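Teaching the arm to clear a table, week six

I've been doing the remote control sessions since October, mostly mornings.

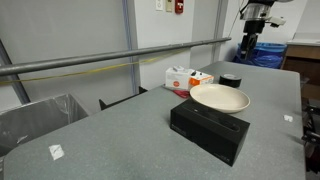

How many times do you have to show a robot the same job before it gets it?

For a simple pick and place, we plan on 60 good runs per object, and then we look at how it does by itself and record more where it's weak.

The job at the moment is clearing up. You sit at the controls, bring the gripper down over one thing, close it, lift, carry it to where it belongs and let go. Then you put everything back a bit differently and go again. A run takes me 25 seconds when I'm fresh and a lot longer after lunch.

The plate is the one I like least. It sits flat, so the fingers have to get at the rim, and if you come in too steep you just push it along the table. Gumaro Olvera showed me to tilt the wrist first and come in from the side - slower, but I drop far fewer. The roll of tape is easy by comparison. The black box with the oval slot in the top is fine as long as you line up with the short side, and I still forget to turn the wrist before I go down.

Cardboard boxes side by side are their own problem. You go for one and nudge the other. I used to throw those runs out. Wing-yan Kwok asked me to keep them if I recovered properly, so now I mark them as recoveries and carry on. She wants the arm to see what a person does after a bump.

Yesterday I got through 72 runs and kept all but 6. Two of the bad ones were me letting go too early. The rest were long pauses while I worked out which way to turn, and pauses are bad news. The arm copies them. We had a version last month that stopped above the table for a good while before every grasp, and that was my hesitating, learned faithfully.

Anayeli Galindo takes over the controls next week so the data isn't all one person's habits. She's left-handed and comes at everything from the other side. I'll be doing the resets for her, and I've asked for a better chair.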